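Workshop tips: good habits for a two-arm bench

I love a taped grid! Brown paper, blue tape and an hour with a ruler, and everybody at the Mulham bench can say which square they mean. Yulan Cheng got me into it, and I've never gone back.

Our house rules:

Press the tape ends flat before each run and bin any loose bits.
Keep 2 squares clear between the arms when both are moving.
Bolts checked every May, and a note in the log.
Hands off the paper until both arms have stopped.

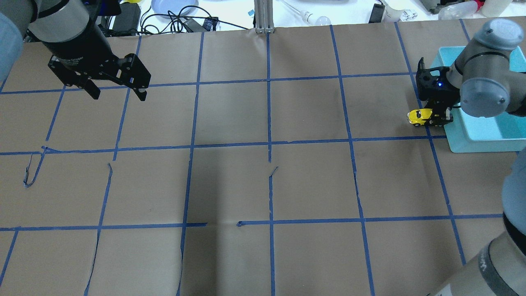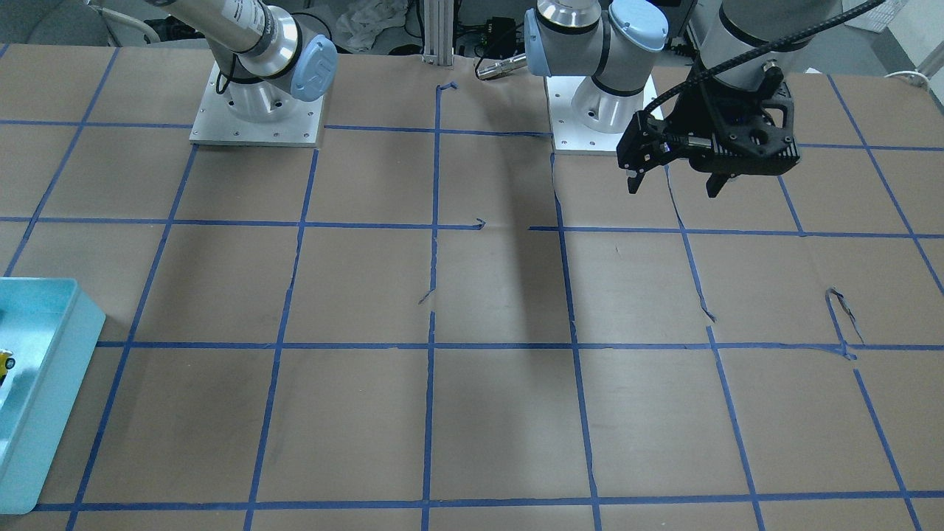
Swap the paper when the creases start catching (22 sheets so far for us, and worth every one!). Write the rules on a card and keep it by the stop button.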